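23rd September

Spent most of the day on the handling rules for the shoe shelf task. The draft from Hestance runs to 70 lines and half of them repeat each other. Santino wanted to keep it all. I cut it down to what a person can remember while standing next to the robot, and we argued over lunch.

What stays: no one steps inside the taped line while the arms are live. One person holds the stop button and does nothing else. Pairs are placed together, toes out, on the same board. A slide hanging over the edge of a shelf gets logged as a placement fault, even if it doesn't fall. Santino thinks that last one is too strict. I told him the people at Damasceno will read the log and never see the shelf, so the word "placed" has to mean one thing.
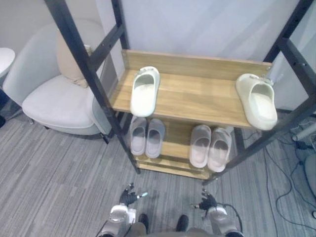 Written by Tamara Horobets, Pevstead

The gray pairs on the middle shelf would pass under the new wording. The cream ones on top would not. They are far apart, and the right one sticks out past the front of the board. Under the old rules both shelves would have gone down as fine, and that bothers me more than the length of the draft.

I also added a rule about cables. They have to be off the walking side and tied before the arms are powered. There is a tangle of black ones on the carpet to the right of the shelf, and I've stepped over cables like that all month without writing it up. Rule 6 now.

Edeltraud read it through late in the afternoon and asked who signs when the button holder is also the shift lead. I had no answer. For now it says two signatures, always. Ismael will complain about staffing.

Still to do: the section on restarts after a stop. It has to be finished before the October review. Home late, soup, bed.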